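칫솔 집는 로봇이 오후 내내 말썽이었던 이야기, 타래로 풀어봅니다. 결론부터 말하면 다친 사람 없고, 저는 지금 좀 신나 있어요!

1/
우리 팀이 하는 일은 단순합니다. 양팔 로봇이 테이블에 흩어진 칫솔이랑 치약을 집어서 투명한 통에 담는 것. 듣기엔 쉬워 보이죠? 칫솔은 가늘고 가볍고 굴러가고, 투명한 통은 카메라가 제일 싫어하는 물건입니다 ㅎㅎ

2/
10월 들어서 성적이 꽤 좋았거든요. 1000번 시도하는 장기 테스트를 걸어놨는데 400번 넘을 때까지 큰 문제가 없었어요. 다들 슬슬 퇴근 생각을 하고 있었고요. 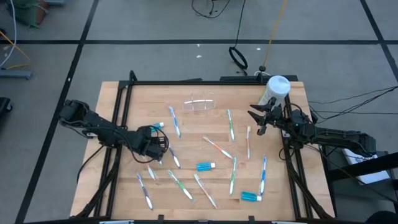

칫솔 + 치약 작업 테이블. 양쪽에서 팔이 하나씩 들어오는 구조예요.

3/
그런데 오후 4시쯤 왼팔이 치약 튜브를 잡으러 내려가다가 테이블을 꾹 눌렀습니다. 멈춰야 하는 높이를 지나서 계속요. 소리가 "드드득" 하는데 등골이 서늘... 시드라(Sidra Magsi)가 바로 비상정지를 눌렀어요. 반응 속도 진짜 최고였습니다.

4/
처음엔 다들 비전 쪽을 의심했어요. 투명 통에 조명이 반사되면 깊이 값이 튀는 건 예전부터 알던 문제라서요. 저도 거기에 커피 한 잔 걸었습니다. (졌어요)

5/
로그를 뒤져보니 깊이 값은 멀쩡했습니다. 이상한 건 손목 힘 센서였어요. 정지 직전 63개 사이클 동안 영점이 조금씩, 정말 조금씩 밀리고 있더라고요. 로봇 입장에서는 테이블을 세게 누르면서도 "아직 안 닿았네?" 하고 있었던 거죠.
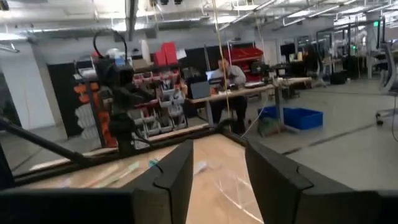

6/
그럼 영점이 왜 밀렸느냐. 범인은 손목을 감고 도는 케이블이었습니다! 지난번 정비 때 고정 위치를 조금 바꿨는데, 특정 자세에서 케이블이 당겨지면서 센서에 힘이 걸렸어요. 그 상태로 자동 영점 보정이 돌아가니까 당기는 힘까지 0으로 기억해버린 겁니다. 보정 코드는 시킨 대로 열심히 일했을 뿐이고요 ㅠㅠ

7/
재현도 해봤어요. 속도 확 낮추고, 사람은 전부 테이블에서 떨어지고, 비상정지 버튼은 손에 쥔 채로. 같은 자세를 반복시켰더니 값이 스르륵 밀리는 게 그래프에 그대로 찍히는데 와... 이 순간 때문에 이 일 합니다.

8/
고친 것들 적어둘게요.
케이블 고정 위치 원래대로, 여유 길이 더 줌
영점 보정은 정해진 대기 자세에서만
영점이 기준 이상 변하면 알림 말고 바로 정지
힘 센서와 별개로 높이 하한선 추가

9/
마지막 항목은 부끄럽지만 진작 있었어야 했어요. 센서 하나만 믿고 팔을 내려보내고 있었다는 뜻이니까요. 비슷한 작업 하시는 분들, 오늘 한 번만 설정 파일 열어봐 주세요. 제발!

10/
하비(Harvey Lapointe)가 물어보길래 여기에도 답합니다. 그리퍼 손가락은 무사해요. 테이블도 살짝 눌린 자국 정도? 칫솔 하나는 모가 좀 벌어졌습니다. 명예롭게 은퇴시켰어요.

11/
장기 테스트는 0번부터 다시 돌립니다. 이어서 세고 싶은 마음도 굴뚝같았지만 하드웨어를 건드렸으니 처음부터 하는 게 맞죠. 손목 케이블 정리 잘하는 노하우 있으신 분은 답글 주세요, 사진까지 있으면 더 좋고요!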